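The Undorier Pocket Loupe, 11 Months In
By Na-rae Kang
April 26, 2018
3 min read

I bought my Undorier to look at moss. My friend Shufen Ding had one on a cord around her neck for a whole wet August of trail walks, and every time she crouched down I got to borrow it, and by the end of the month I had to have my own! It's a folding hand lens, 10x, small enough to lose in a coat pocket (I've done it twice).

The glass is what makes it. Cheap loupes go soft and rainbow-colored toward the edges, so you end up using only the middle. With this one the view stays crisp nearly all the way out, and the case swings open with a nice firm click - no wobble, even now.
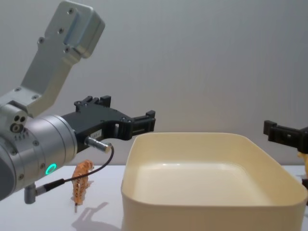
Moss is where I started, but a good lens gets you looking at everything. Coins, stamps, the weave of a shirt cuff, the backs of watches. Machined metal is a treat too. A row of small bolt holes in brushed aluminum, or the little screws set around the rim of a silver cylinder, will keep me busy for ages, and any tiny printed markings are worth a slow look. Hold the lens right up to your eye, then bring the object in until it snaps sharp. New owners always do it the other way around and wonder why they see so little.

The Undorier comes with a leather slip case, a neck cord and a wiping cloth. Mine cost 12 dollars more than the Prinell, which is the other one people ask me about. The Prinell is lighter and a bit wider, and Byung-chul Tak at our fern group swears by his. I find the hinge loosens too easily, but try both if you can.

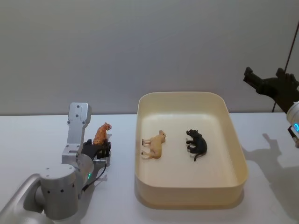

Care is simple. Blow off any grit before you wipe, fold the lens away when you're done, and don't leave it open on a sunny windowsill. If the pivot gets stiff, one drop of light oil on a toothpick does it. The cord is the weak spot. Mine frayed by winter and I swapped it for a bootlace, bright yellow so I can find it in leaf litter.

There's also a lighted version with a ring of LEDs. Ga-eun Ham let me try hers on some liverworts under a log and wow, the detail! It's chunkier, though, and the battery door is fiddly with cold fingers. I'm sticking with the plain one and a headlamp.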